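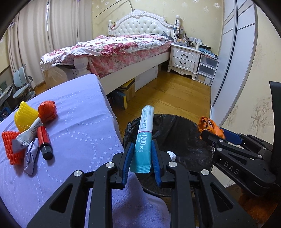
Item 1 was grasp labels, and we spent way more of the meeting on it than I'd planned (sorry to whoever had the later slot). The Herkenano labeling guide says to mark a grasp as "closed" at first contact, and that works great for boxes and cups, but it falls apart on thin packets. Take the teal-and-white sachet standing up between the blue pads, with the bin right under it. Is the grasp the moment the pads touch the wrapper, or the moment the packet stops bending? The bimanual people wanted to know what happens to the label on the right when that gripper has its own business going on, like the crumpled orange wrapper it's holding. We went around on this for a good while and agreed that each hand gets its own label track. No more shared "both hands busy" tag. I never liked that tag anyway!

Aug 15, 2018
Minutes of the Plikance manipulation group, written up by the note taker

Search this site Go

Old business first, even though we did it second. The minutes from last time were approved with one fix: I had written that the Drenura planner was trained on the tabletop set, and it was only tested on it. I've changed the wiki page. The question about where to store raw wrist video is still open, and it stays open until somebody hears back from IT.

Item 2, results on the release point. This was the fun one. The idea, for people who missed the last two meetings, is that we stop predicting the gripper width at every step and predict a "let go" score instead, then let a plain threshold open the fingers. We ran it on 546 two-handed demos from the household cleanup set. With the score, early drops on thin items went down a lot compared with the width baseline, and soft round items didn't change in any way I'd want to put in a paper. I showed the curves, people squinted, and the y axis had no units (my fault, it's fixed in the shared folder now).
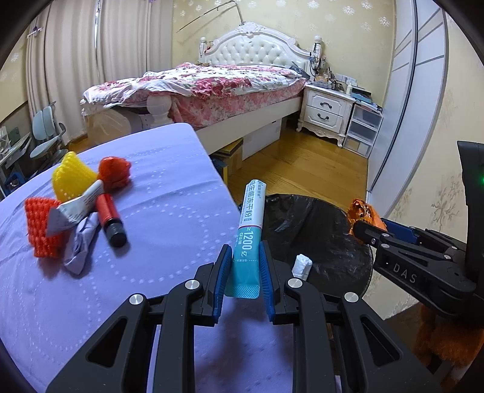
The complaint I got most was that the release score leans too hard on the wrist view and ignores which end of the object is free. I think that's fair. When a packet is held upright and the flat, textured seal pokes out below the pads, that little end is the best clue the model has about tilt, and our crop throws away a chunk of it. So we're going to try a taller crop, starting from the fingertips and going down past the item. One person worried the taller crop would pull in the trash bin and the model would just learn "bin means open." Good worry! We'll do a run with the bin region masked out and see how much of the gain is left. If it all goes away, I'll say so at the next meeting and buy the snacks.

We also talked about how to split train and test. Right now the split is by clip, so the same packet can turn up on both sides, and the Huerta reviewers already picked on us for that once. New plan is to split by object. That leaves 6 packet types for training and 5 held out, and yes, I know that's thin. Somebody asked whether we could split by room too. We'd love to, but there aren't enough rooms in the set yet, so that goes on the October list.

Item 3, flat pickups. We had the least agreement on this one and I'm writing down both sides as best I can.
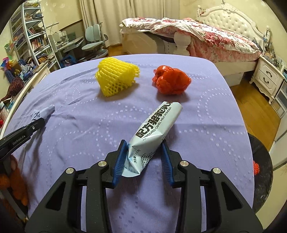 One side says a flat pickup should be its own skill, with its own start pose and its own stop rule, and that mixing it in with the upright holds is what makes the approach angle wobble. The other side (me included, full disclosure) says it's the same skill with a longer approach, and if we keep chopping things up we'll end up with a skill for every wrapper in the store. Nobody budged much. We settled on a cheap test: train both ways with the same seed list, up to 20 rollouts for each version, and look at failed first pinches only. No arguing about drop height until that's done.

There was a side discussion about soft cloth under the items. A couple of people feel the fingertips push down into it and the contact signal gets mushy. We don't have numbers on that, so I'm logging it as a hunch and moving on.

To do before we meet again:

- Rewrite the grasp section of the labeling guide with separate tracks for left and right (me)
- Taller crop run, plus the masked bin run (vision folks)
- Redo the split by object and send out the list before anyone trains on it
- Flat pickup test, both versions (planning folks)
- Ask IT again about the wrist video, nicely

Any other business: the whiteboard markers are all dead, and the Drenura workshop form needs a title from us even if we don't have a draft yet. I put in a placeholder title and it's pretty bad, so please send me a better one. We ran over, and the last bit about calibration got pushed to next time.

Contact the group | Copyright Plikance | Back to top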